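Why Do Video Games Have Save Points?

Have you ever had to stop playing right when things were getting good? Maybe dinner was ready, or it was bedtime, and you still had a whole castle to explore. Luckily, most games can remember where you were, and that little bit of remembering is called a save.

When you save, the game writes a list. It might say that your hero is at level 7, has 72 coins in her pocket, and is standing outside the baker's door. The list is usually quite small, because the castle and the trees and the music are already stored in the game — only the things that can change need to go on it.

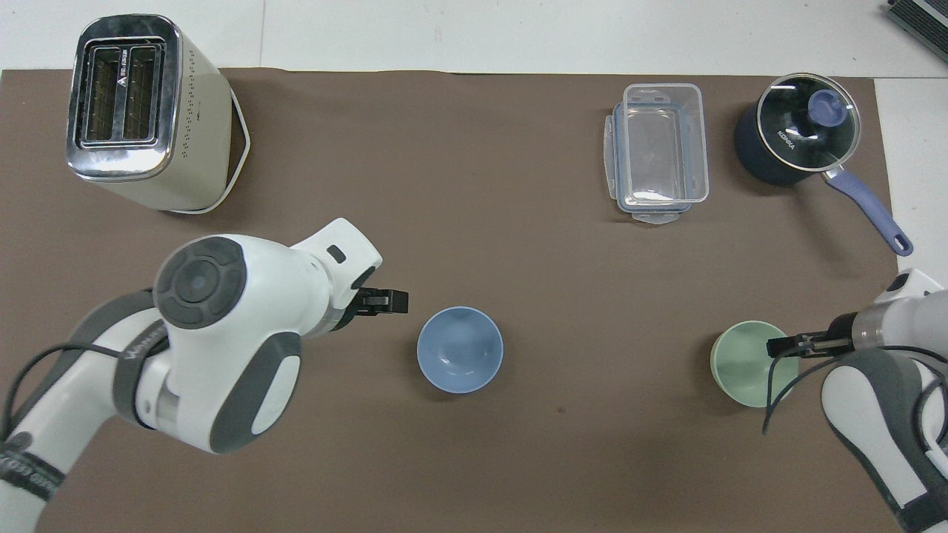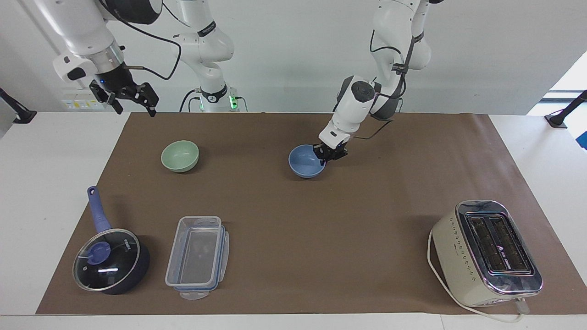 Two views of the same brown mat and white robot arms.

Long ago, many games couldn't save at all! Some gave you a password instead, a long row of letters and numbers, and you had to copy it onto paper very carefully. One wrong letter and the game wouldn't let you back in.

Nowadays lots of games save all by themselves, and you may spot a tiny spinning picture in the corner while it happens. Please don't switch off the game while it's spinning, or your list might only be half written.

Next time you play, see if you can find out how your favorite game saves. Is it a glowing stone, a cozy bed at the inn, or a button in the menu?

Written by Geetha Varma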